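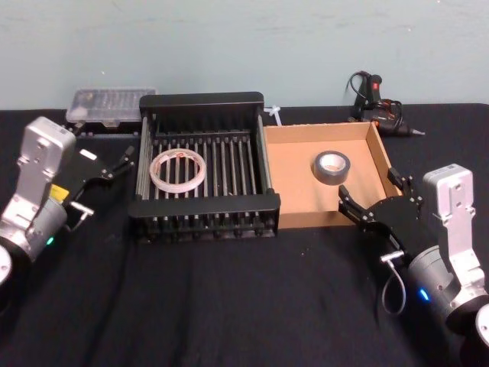
What goes back in the rack at the end of a session?

Anything small that belongs to the bench and would otherwise roll or get lost: tape, clips, pens, the short rule. Boxes and packaging do not go in it.

Plesasstead Workshop Skills, Unit 13
Handout: Sorting and clearing a shared work table

Read this before the practical. You will be marked on the state of the table when you leave it.

1. Racks and open baskets
A dish rack makes a fair tidy for a bench. Dust and crumbs fall through the bars and you can see what is in it from any side. Double-sided tape is laid flat between the bars, because a roll stood on edge will travel. Anything thinner than the gap needs a tray or a tub. The unit stores order the Fastum rack in black. The older Truronano ones are narrower and should be kept for pens.

2. Boxes
Cardboard boxes stay on the table only while they are being filled or emptied. Fold them when empty. Label the short side, not the lid.

3. Table surfaces
Black cloth stops small parts skidding and shows up pale scraps. Shake it outside and fold it in four. Bare tops show different faults. On a pale matt top, look across the surface for dark scuffs and streaks, and for small white specks, which are easy to miss. Lift the rack when you move it.

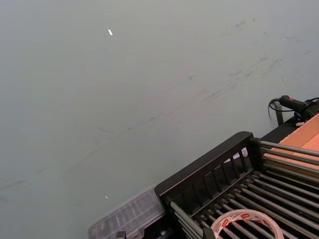

4. Cleaning
Pick up loose bits by hand first. Wipe with a damp cloth in one direction, then dry. Use Kao spray on scuffs only, and leave it for 30 seconds. Tape residue comes off with a plastic scraper held low. Metal scrapers are not allowed on any top.

5. Rack check
Look at the rods, the slatted ends and any bolts. Tighten a loose bolt by hand and report a bent rod. Empty the rack fully once a week, including whatever has slipped behind the end panel.

Practical task
Clear one table, rack included, and fill in the sheet. Sheets go in the tray by the door. The resit is in May.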